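第4章 建立书架与记录阅读

适用于 Cevarlow 阅读记录程序桌面版与手机版。开始前请先完成第3章的账户注册。如果您是从 Prokora 迁移过来的用户，请先看4.5节，再回到4.1节。

4.1 新建书架

书架是存放书目的基本单位。一本书可以同时放在几个书架上，阅读进度只保存一份。

1. 登录后点击左侧栏的“书架”。
2. 点击右上角的“新建”。
3. 输入书架名称。名称最长80个字符，中文和英文都按一个字符计算。
4. 选择可见范围：“仅自己”“好友”或“公开”。
5. 点击“保存”。

注意：书架设为“公开”后，书架里的读书笔记默认仍为“仅自己”。要公开笔记，需在每条笔记中单独设置。

系统自带“想读”“在读”“读完”三个书架，可以改名，不能删除。中途放弃的书建议另建一个书架存放，不要直接放入“读完”，否则会计入年度统计。

4.2 添加书目

方法一：按书名或作者搜索

1. 打开目标书架，点击“添加书目”。
2. 输入书名或作者姓名。译名不统一的作者，可改用原文姓名搜索。
3. 在结果列表中核对出版社、版次和页数。
4. 点击所选版本右侧的加号。

方法二：扫描条码（仅手机版）

1. 点击“添加书目”，再点击条码图标。
2. 首次使用时，系统会请求相机权限，选择“允许”。
3. 将书平放，使封底条码进入取景区，等待提示音。
4. 核对书目信息后点击“确认”。

注意：封底贴有书店价签时，可能会读到价签上的条码。遇到提示“未找到书目”，请揭开价签后重新扫描，或手动输入版权页上的书号。

方法三：手动录入

自印本、旧版书和没有书号的小册子只能手动录入。必填项为书名和总页数，其余可以留空，以后再补。

小心：手动录入的书目不会与书库自动合并。同一本书先手动录入、后又扫描添加，会形成两条记录，进度也会分开计算。合并方法见4.6节。

4.3 记录阅读进度

1. 在“在读”书架中点击书名。
2. 点击“更新进度”。
3. 选择“页码”或“百分比”。
4. 输入当前位置，点击“完成”。

纸质书建议用页码，电子书建议用百分比。电子书改变字号后页码会变动，用百分比可以避免进度倒退。

进度达到100%时，程序会询问是否移入“读完”。选择“稍后”，书目留在原处。序言、附录和索引是否计入总页数由您决定，可在“书目信息”中修改总页数。

4.4 写读书笔记

1. 在书目页面点击“笔记”，再点击“新笔记”。
2. 输入正文。摘抄原文时，先点击“引文”按钮，引文会以缩进格式显示。
3. 填写页码（可选）。
4. 添加标签。每条笔记最多5个标签。
5. 点击“保存”。

标签用来把不同书里的同类内容放到一起。例如，一本时间管理的书和一部长篇小说都谈到了“独处”，给两条笔记加上同一标签，在“标签”页面就能并排查看。

注意：草稿每隔一段时间自动保存在本机。换用另一台设备前，请先点击“保存”，等待屏幕下方显示“已同步”。

4.5 从 Prokora 导入

1. 在 Prokora 中导出书目文件，格式选 CSV，编码选 UTF-8。
2. 在 Cevarlow 中打开“设置”，点击“导入”。
3. 选择文件。单次导入上限为111条书目，超过时请拆分成几个文件。
4. 在对照表中确认各列的含义。“评分”一列如为空，请选择“忽略”。
5. 点击“开始导入”。

导入期间不要关闭窗口。完成后会显示导入报告，未识别的书目列在报告末尾，可逐条手动匹配。

小心：重复导入同一文件会覆盖同名书目的评分和阅读日期。笔记不受影响。

4.6 合并重复书目

1. 打开“书架”，点击“管理”，再点击“查找重复”。
2. 勾选要合并的两条记录。
3. 选择保留哪一条的书目信息。
4. 点击“合并”。

合并后，两条记录下的笔记全部保留，进度取较大的数值。合并操作无法撤销，请在确认前核对版本。精装本与平装本页数不同，合并后页码可能对不上。

4.7 阅读环境与定时提醒

提醒功能由 Ko 组件提供，安装时默认启用。

1. 打开“设置”，点击“提醒”。
2. 选择每天的提醒时间和阅读时长。
3. 需要安静阅读时，打开“勿扰”。计时结束前，程序不再弹出好友动态。
4. 点击“保存”。

用手机计时时，请把手机放在平整的桌面上，屏幕朝上。灯光从侧面照到书页，可减少铜版纸反光。 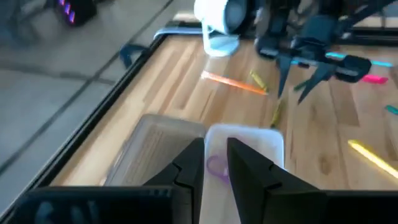
图4-1 浅色木纹桌面

注意：手机处于省电模式时，提醒可能延迟。请在系统设置中将 Cevarlow 列入允许后台运行的程序。

4.8 备份书架

1. 打开“设置”，点击“备份”。
2. 选择保存位置。
3. 勾选“包含笔记”。不勾选时只备份书目和进度。
4. 点击“立即备份”。

恢复备份时，当前书架会被替换。请先给现有书架做一次备份，再执行恢复。

4.9 常见提示

提示79：书目已存在于该书架。无需处理，或改选其他书架。

提示80：书架名称过长。缩短名称后重新保存。

提示111：导入文件编码有误。重新导出，编码选 UTF-8。

如提示反复出现，请记下提示编号和程序版本，在“帮助”页面提交给 Drurnance 支持组。

本章编写：Cathal Mac Suibhne
修订日期：2/7/25
下一章：第5章 阅读小组与共同书单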